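Cell Inspection Checklist, Pick and Place, After Fault
Site: Hallgrímsson building, simulation and arm bench
Inspected by: Ekkachai Ratanaporn
Date: 25/04/2023
Status: NOT RELEASED

Background, for whoever picks this up next. The arm let go of a part in mid-move on the real bench, with the software reporting a good grip the whole way. The vendor's summary (Sirkitz, two pages, mostly adjectives) calls it a "transient grasp confidence event." I call it a drop. The checks below were done on the Cendico replay of the same task, then repeated on the bench where I was allowed to.

SECTION A. GRIP

A1. Fingers close fully on the part before lift. PASS
Comment: Passed on every replay I ran. I would think more of this if the bench had not also passed it on the day of the drop.

A2. Grip force reading matches commanded force. FAIL
Comment: The reading matches because it is the command, copied back. Flornar's driver fills in the measured field with the requested value when the sensor is slow to answer. Please stop showing me this number in green.

A3. Contact sits on the flat of both fingers. NOT PROVEN
Comment: A round body gives each finger very little to hold. The replay treats the part as perfectly smooth and perfectly rigid. Ours are neither.

A4. Part stays put in the fingers during the approach to the dish. PASS IN REPLAY ONLY
Comment: Checked from the gripper view, part between the fingers and the white dish behind it.
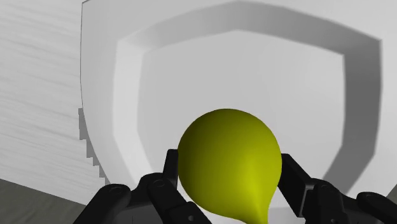
Ekkachai, I still think you are being hard on A4. The replay was never meant to prove friction, only that the path is clear and the fingers go where they are told. If you fail it for things it does not model, you will fail every cell we own. Sirkitz

Reply to the above: I have not failed it. I have written down what it shows. Your summary used the same replay as evidence that the grip was sound, and it can't be both a path check and a grip check depending on who is asking.

A5. Loss of part is detected and stops the arm. FAIL
Comment: On the bench I pulled the part out by hand with the arm powered and held at low speed, using the long tongs. The arm carried on to the dish, opened its fingers over nothing and logged a successful placement. Repeated 3 times, same result. This is the item that matters and it was ticked on the last two sheets.

SECTION B. REACH AND SURROUNDINGS

B1. Arm base secured to platform. PASS
Comment: Bench only. All bolts tight.

B2. Work surface clear of items not needed for the task. FAIL
Comment: The replay layout has a phone and a pair of binoculars on the cabinet top. I was told these are there "to make it realistic." Fine for training a model. For a safety check I want one run with a clear top and one with clutter, labeled as such, and I have only been given clutter.

B3. Dish fully supported. FAIL
Comment: It sticks out past the left edge of the cabinet top. Put a part down near the outer rim and see what happens. I asked whether the planner knows where the cabinet ends. Answer so far: "it should."

B4. Arm clears all items on the surface at carrying height. PASS WITH COMMENT
Comment: Judged from the side view with the part held over the dish. 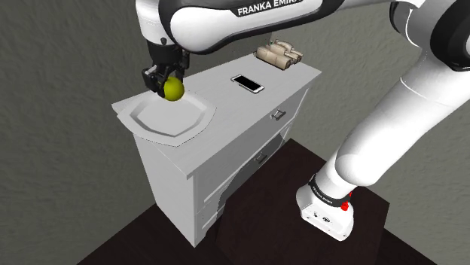

The pass covers the carrying path and nothing else. A retry takes a different route back to the start, and the route changes with the software version. Send me the retry paths and I will check those too.

B5. Stop button within reach of the operator. FAIL
Comment: Bench again. The operator's chair is on the far side of the table, so the quickest way to the button is past the arm. Move the chair or add a second button. This was raised in October and closed with the word "noted."

SECTION C. RECORDS

C1. Fault log complete for the day of the drop. FAIL
Comment: The log keeps 1000 lines and then writes over itself. With the status messages turned up as high as they were, that left us 40 seconds of history, all of it after the part was on the floor.

C2. Software version on bench matches version in replay. FAIL
Comment: It does not. I was assured the differences are cosmetic. One of them is the finger closing speed.

C3. Previous checklists available. PASS
Comment: Available, yes. The comment boxes are blank on all of them.

ACTIONS BEFORE RE-INSPECTION

Flornar to report real measured force or leave the field blank.
Sirkitz to add a lost-part stop and show it working on the bench with me in the room. A video will not do.
Dish moved inboard in the replay and the bench layout checked against it.
Operator seat moved.
Log size raised and status messages turned down.
Same software on both, with the version number written on the sheet.

Bench stays locked out for 7 days or until A5 passes, whichever is later. The key is with me. Requests to "just run it slowly" will get the same answer as last time.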